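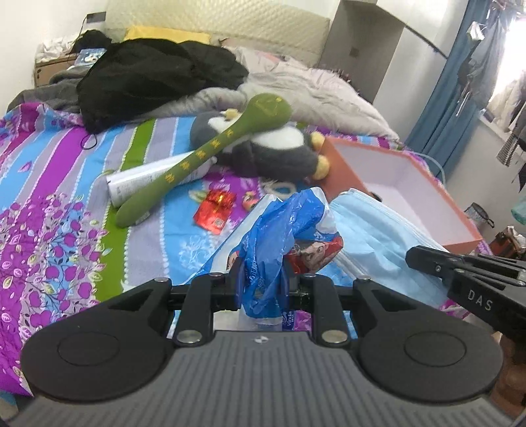 Feng-yi Liao
You want 50 clean demos before you train anything. We had 20 for our first try at the tidy-up task and the policy learned to hover over the box and do nothing.

privillow_lab
Thanks. To catch up anyone new to the thread, our club is doing soft item pickup for the April showcase. Crinkly packages, a face mask, the plush, all into the orange box. Two hand-held grippers, one person. Goal is 400 demos by the end of the month. We're at 16.

mkhize_k
400 is too many if they all come from one bedroom. I'd take half that across four rooms.

Feng-yi Liao
Disagree. One room first. If it can't do the one bed it has seen, four rooms won't save it.

mkhize_k
And then you find out in the gym, on a folding table, that it learned the bedsheet. We lost a whole semester that way.

Gheorghița Radu
Both of you are skipping the grip. Thin plastic slides if you take it by the flat part. Pinch a fold and come up slowly. Our Onis team redid every wrapper demo over that.

privillow_lab
We've been pinching folds. My problem is the mask. I keep dragging it along the sheet before it lifts.

Gheorghița Radu
Take it at a corner and use the other gripper to hold the far end. Practice ten times without recording.

hokis_fan
Do you reset the items to the same spots each time?

privillow_lab
No, I toss them. The penguin stays near the box most of the time though, it's big.

hokis_fan
Move it. Ours only ever looked left for the big item.

Feng-yi Liao
Agree with that one. Also write down who recorded each demo. Two of our people had very different speeds and we had to sort it out later by watching everything.

mkhize_k
Still say change rooms. At least change the sheet.

privillow_lab
I can change the sheet. Going to do 50 on this one, train, then swap — will post the numbers when I have them.

Gheorghița Radu
Post the failures too please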